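Section 4: Setting up your padlocks and keys

You've got the Kirmont board on the wall by now (if you haven't, go back to section 3, because the hooks need to be up before any of this makes sense). This is the part where we sort out the locks themselves. I write these guides for the small workshops that buy our starter kits, and I've set up enough of them to know that the locks get thrown in a drawer on day one and then everybody borrows the wrong one. So please, put the kettle on and give it half an hour!

The kit comes with two sorts of padlock. The red ones are your safety lockout padlocks, and they go on isolators, valves and switches while someone is working on the machine. The small brass ones are for ordinary things: the tool cupboard, the spares cage, the petty cash tin if you've still got one. They are not swapped about. A brass lock on an isolator might be perfectly strong, but the person walking past it has no idea it means "hands off, I'm inside this thing".

4.1 Sorting them out

1. Clear yourself a flat, pale surface. A white worktop is lovely for this, as small keys vanish on a cluttered bench.

2. Tip the locks out of the bag and put the red ones to one side, brass ones to the other.

3. Try every key in its own lock before you do anything else. Open, close, tug, open again. I do it twice (old habit).

4. Put any lock that feels gritty or won't spring open in the spare bag and send it back to us. Don't oil it first.

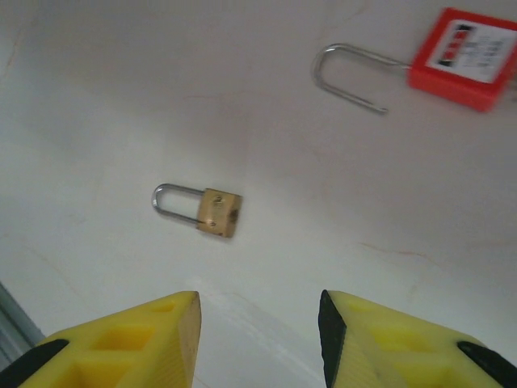
Can I use a brass padlock for lockout if all the red ones are already out?

Please don't, even for a five-minute job. Wait for a red one to come back, or order more before you start. If you keep running short, you need a bigger set, and the Janari add-on pack hangs on the same board.

4.2 Labelling

The labels on the lockout padlocks are there to be filled in, and they're much easier to write on while the lock is lying flat.

5. Wipe the label with a dry cloth. Greasy thumbs and marker pen don't get on.

6. Write the holder's name and a contact number in permanent marker, in capitals. Leave it to dry while you do the next one.

7. If you've bought the clear covers, stick them on from one edge and smooth across with your thumbnail. You get one go at it, so line it up before you press.

8. Write the lock number in your register. Start wherever you like, but don't reuse a number once a lock has been lost. One of our Kerslake customers started at 100 and is now up to 181, having never repeated one, and their register is a joy to read.

Note: for the brass locks, I wouldn't write on the body at all. Marker rubs off brass in no time. A dab of coloured nail varnish on the key and a matching dab on the lock works beautifully, just keep it well away from the keyhole.

4.3 Keys

9. Each lockout padlock has one key, and that key stays with the person whose name is on the lock. On a lanyard, in a zipped pocket, wherever, so long as it's on them.

10. Brass lock keys can have a spare. Hang the spare on the Kirmont board, bottom row.

11. When a job's done, the same person takes their own lock off, and it goes straight back on its hook. Not on the windowsill, please.

CAUTION: Never cut off somebody else's lockout padlock because they've gone home. Follow your own site's written removal procedure, and if you haven't got one, write it before you use the kit.

CAUTION: Fitting a lock doesn't prove the power is off. Isolate, lock, then test for dead, every time.

4.4 Looking after them

Once a month (I like the first Monday) take everything off the board and give it a once-over. Look for cracks in the plastic, labels you can't read any more, and shackles that wobble when closed. Swap out anything doubtful.

If a brass lock gets stiff, use a puff of dry graphite in the keyhole and work the key in and out a few times. I've had mine on the back shed for roughly 18 years on that treatment. For the red ones, check the leaflet in the bag before you put anything inside them, as some types don't want any lubricant.

Replacement labels and covers are on the Zomton order form at the back of this guide. Section 5 covers hasps, for when more than one person needs to lock off the same switch.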